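Joken Help Desk
Category: Journals and daily entries
Subject: Evening entries showing up under the next day
Status: Solved
Opened: January 18, 2023

Original request

I keep a daily journal on Joken. It is nothing fancy. I write down what we ate, who came over, what we watched, and what the dog got into. I usually write it on the couch after supper, and I post it before bed.

Since the middle of December, the entries I post at night have been going up under the next day's date. Entries I post in the morning or afternoon are fine. It makes a mess of the calendar on the side of the page, because some days have two entries and some have none. My sister reads it at work and thought I had skipped Christmas Eve.

What I have tried:
Logged out and back in.
Cleared the browser cache.
Posted from the laptop instead of the tablet. Same result.
Changed the date by hand on one entry. It stayed put until I fixed a typo the next night, and then it jumped forward again.

I am using the Surnham theme. I have not changed it in years. The journal has 500 entries, give or take, and I would like to not have to fix them one at a time.

Support reply

Thanks for writing in. It sounds like the time zone on the journal does not match where you live. Please go to Settings, then Journal, then Local Time, and let us know what city is shown there. Also let us know if the clock at the top of that page matches the one on your wall.

Reply from requester

The city shown is Bistham. I live in Annan. I never picked Bistham. The clock on that page is several hours ahead of my kitchen clock, so I suppose that is the problem.

I changed the city to Annan and pressed Save. The page said "Saved." When I went back to it, it said Bistham again.

Support reply

We can see that on our side too. There are two places where the city is stored. One is for the journal and one is for your account, and if they disagree the account wins. Please go to Account, then Profile, then Region, and set that one to Annan first. Log out. Log in again and set the one under Journal.

Please do not edit any of the old entries yet. Saving an entry while the wrong city is in place is what moves it forward.

Reply from requester

Did that. Both places say Annan now, and the clock matches. I posted a short test entry after supper (leftover meatloaf, two episodes of the baking show, early bed) and it went up under the right day.

The old ones are still wrong. I went through the calendar and counted 51 entries under the wrong day. I have not touched them.

There is another thing, and it may be separate. The entry from the night of the neighbors' potluck says "Draft" on the list page, but my sister can read it, comments and all. I can't open it to change it. When I press Edit I get a blank box.

Support reply

The draft is a separate problem. We will take the dates first.

For the dates, there is a tool under Settings, Journal, Maintenance, called Shift Entries. It moves a group of entries back or forward by one day. It handles 20 entries at a time, so you will need to run it more than once. Steps:

Back up first. Use Export, choose All Entries, and wait for the email with the link.
Open Shift Entries and choose "Posted between." Enter supper time to midnight.
Tick only the entries that are wrong. Leave the morning ones alone.
Choose "Back one day" and press Preview. Look at the list before you press Apply.
Repeat until you reach the present.

Comments stay with their entries. The links will change for any entry that moves, but the old links will forward for 100 days. If you have linked to your own entries from other pages, it would be a good idea to update those links before then.

Reply from requester

The export took most of the evening to arrive, but it came. I ran the first batch and it looks right. Christmas Eve is back where it belongs. So is the night the power went out and we played cards by flashlight.

One question before I go on. Two of the entries went up just after midnight for real, because we were late getting home from my cousin's. Should I leave those where they are? I think of them as belonging to the night before, but they were posted the next day.

Support reply

That is up to you. The tool does not know the difference. If you want them under the night before, tick them along with the others. If you would like the posting time to show the true time, leave them out and write the day you mean in the title. Many people who keep a daily journal do it that way.

Reply from requester

I left them and changed the titles. All the other batches are done. The calendar has one entry on every day except the two when I had the flu and did not write.

Pictures came through fine as far as I can tell. Here they are: 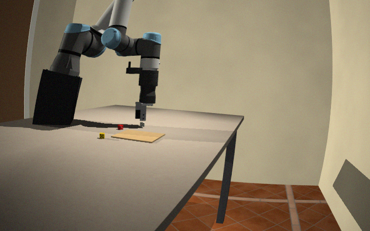
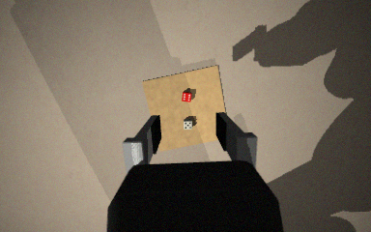
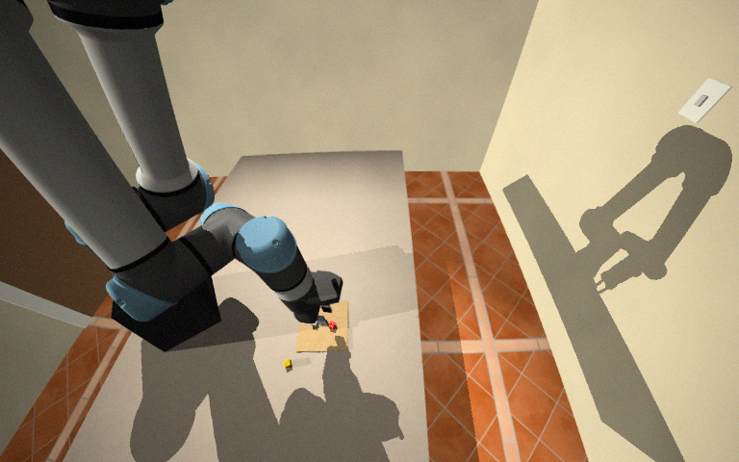

The text after them kept its paragraph breaks too. The only thing off in that entry is the mood line at the bottom, which used to say "tired but fine" and is blank now. Several others have lost theirs as well. I can live without it, but if there is a way to get them back I would like to know.

The potluck entry is still stuck as a draft.

Support reply

The mood line is stored with the date, and Shift Entries drops it on some of the older themes. Surnham is one of them. The text is in your export file. Search the file for "mood" and you can copy each one back. Now that the city is right, editing an entry will not move it.

For the potluck entry, we found two copies with the same link. One is published and one is an empty draft made when the save was interrupted. Your list page was showing the empty one. We have removed the empty copy. Please check that you can open the real one now.

Reply from requester

It opens. All there, including the recipe for the bean dip and the part about the folding chair. I fixed the typo I had been wanting to fix and it stayed on its own day.

I have put back the mood lines for December and will do the rest when I have time. I also told my sister to update her bookmark. You can close this.

Support reply

Closing as solved. If the city changes again without you touching it, reply to this ticket and it will reopen.

Notes for other readers of this ticket

Check both places for the city, account first and journal second.
Do not save old entries until both match.
Export before you use Shift Entries.
On Surnham, copy your mood lines somewhere before moving anything.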